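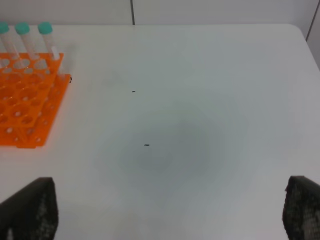 Wrist view of the rack, gripper open.

The Enitano study asks whether a policy trained on 300 demonstrations of tube handling can do as well with only 30, provided that each one is chosen with care. Aldana Tapia led the selection work.
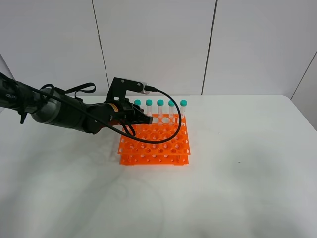 Each demonstration is recorded from the wrist and from a fixed position. Removing the fixed view cost us more than removing most of the data - a result we did not expect. 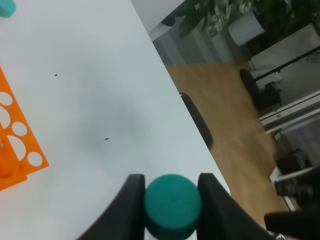
Results to date

The smaller set matched the full one on reaching, but not on grasping caps.

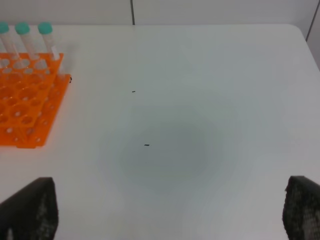
Lindsay McKinnon will repeat the grasping trials in May with 4 new starting positions.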